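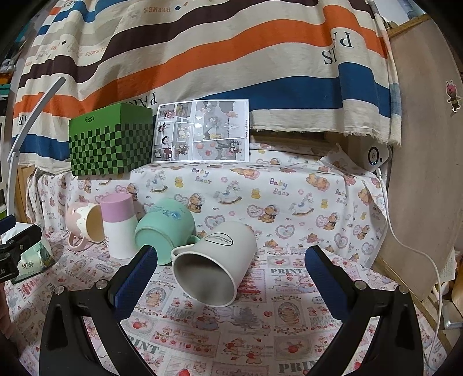
Three mugs on their sides on a tablecloth, one of them with a dripping-icing pattern.

I want to make the case for the mismatched cupboard, and I'll start with my grandmother's, in Pindville, which had no two cups alike and which I loved more than any other piece of furniture in that house. You opened the door and it was like walking into a party. There was a brown one shaped like a barrel, a thin china one with a gold line that had mostly worn off, a huge one from a feed store that nobody under twelve could lift when it was full. Every guest got to pick. I have watched grown men, tired and grumpy from a long drive, stand in front of those shelves and light up!

My own first apartment had a matching set. I bought it in August, the month I moved to Ranley, because I thought that was how an adult lived: 8 cups, all gray, stackable, dishwasher safe. They were perfectly good cups. I couldn't tell you a single thing I ever drank out of one.

What a matching set does is remove a choice, and I understand why people like that. Mornings are hard enough. But choosing a mug is such a small, cheap, happy choice. It asks what kind of day you think you're having. I have one that holds barely enough for an espresso and one that could water a fern, and the difference between reaching for the first and reaching for the second is the difference between a day with a deadline and a day with a book in it. I like knowing which it is before I've turned the kettle on.

My friend Baltasar Pereyra disagrees with all of this, and he's a better cook than I am, so I take him seriously. His view is that a table should look like somebody meant it. He sets out plain white everything, and the food does the talking, and I have to admit that his lentil soup looks wonderful in those bowls. For dinner, fine. I'll give him dinner. Dinner is an event, and people dress for events. Coffee is another matter. Coffee happens in socks.

He also says that odd mugs are clutter with handles. Here I think he's mixing up two kinds of stuff. Clutter is what you move out of the way to get to the thing you want. A mug you use every week, even a silly one, is the thing you want. The test I use is simple: if I'd be sad to drop it, it stays. If I'd only be annoyed about the sweeping, it goes in the box for the thrift store on Galindo Street, where some other person can fall for it.

And oh, that thrift store. If you haven't spent a rainy hour going through a wall of secondhand mugs, please do. It's the best local museum we have. You find company picnics, family reunions, banks that closed, a bowling league, the volunteer fire department in Beleck. Someone ordered each of those, argued over the lettering, picked them up in a cardboard box and handed them around. I own one from a high school band trip I was never on. I've grown very fond of those kids, who must be well into middle age now, and I hope the tuba player is all right.

I know that a mug is a lazy present. People say so every December. I'd say it's one of the few presents that gets touched every day for years, and that's a lot more than you can say for a scented candle. My neighbor Toon Smits once gave me one with a badly drawn heron on it, after I'd fed his cat for a couple of weeks. He picked it out in a hurry at a gas station and apologized for it. That was 23 years ago. He has since moved across the country, and I think of him most mornings, with real affection, because of a bird that looks like a folded umbrella. What else could he have bought me for four dollars that would have done that?

There are practical points too. When a cup from a set breaks, you have a hole. You go looking for the same gray in the same size, and the company has changed the handle. When one of mine breaks I'm sorry, sometimes very sorry, and then there's a space on the shelf, and a space on the shelf is an excuse to go back to Galindo Street. When we have people over, everyone knows which one is theirs. No little charms on the handles, no masking tape with names on it. My nephew has used the same one since he was tall enough to reach the counter, and he goes looking for it before he's taken off his coat.

So look in your own cupboard tonight. If everything in it matches and that makes you happy, good, leave it alone. But if there's one oddball pushed to the back behind the nice ones, the one with the faded joke or the wobbly handle or the name of a town you only drove through once, bring it up front and have your coffee in it tomorrow.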